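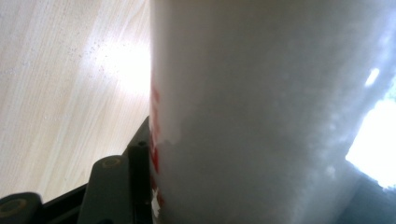 Count rehearsal, Husdale room, Wednesday

Purpose of session: to check the handling of doubtful ballot papers between the first scan and the adjudication desk, following the changes made to the batch header in July. The Drovo scanning procedure was used throughout. No live material was in the room.

Test deck: 833 marked papers, drawn up from the Pearce set. Divided into bundles of 100, the last bundle being short. Papers are 80 gsm, as specified for the local poll. Each bundle carried a header sheet with batch number, ward code and the initials of the person who closed it.

Start 09.40. Header sheets read correctly for every bundle except the fourth, where the ward code had been written over a fold. The bundle was withdrawn, given a fresh header and passed again. Both headers have been kept together in the envelope. The procedure does not say which of the two counts as the record. To be raised. 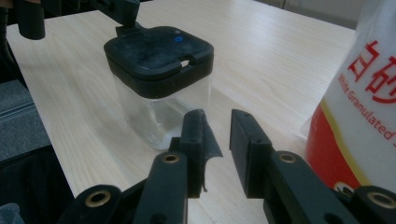

Clear container with black lid and blue ring light, on the table.

Doubtful papers: 63 were sent to the desk on the first pass. Most were crosses straying over the line between two candidates, together with a smaller group where the voter's mark was a tick or a number. Under the guidance these are to be allowed where the intention is clear, and the desk allowed them. The remainder were blank, or carried writing outside the boxes.

Two points were noted on the adjudication record.

1. The form has one field for the reason and one for the decision. Where agents object, there is no place for the objection except the margin. The Latero form used for the parish polls has a separate line, and we recommend copying it.

2. The time of decision was entered from the wall clock by one desk and from the screen by the other. The two disagreed. All times should come from the screen.

Second pass, 11.15, same deck, bundles in a different order. The number of doubtful papers went up, and the extra ones all came from bundles examined at the window side of the room.
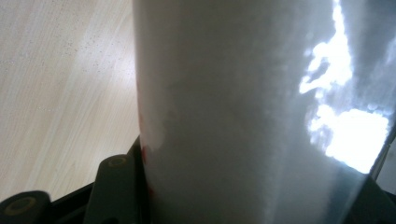 Faint pencil marks remain the main weakness of visual checking. A light cross made with a hard pencil can be read without trouble in even light and missed when the paper is tilted towards the window. Pale, dull surfaces are no protection against this: the tall white cup shows a large, ragged-edged patch of bright light on its right side, although the rest of it is soft and grey. A ballot paper with such a patch over the voting column would lose a pencil cross altogether. The desks should be turned so that checkers do not face the window, and blinds should be part of the room checklist.

Reconciliation: total on both passes agreed with the deck, 833. Bundle slips signed and filed.

Outstanding:
Ruling on replaced headers.
Objection line to be added to the adjudication form.
Window side to be tested again with the blinds down, same deck, before the papers go back to the Pearce box.

Closed 12.50.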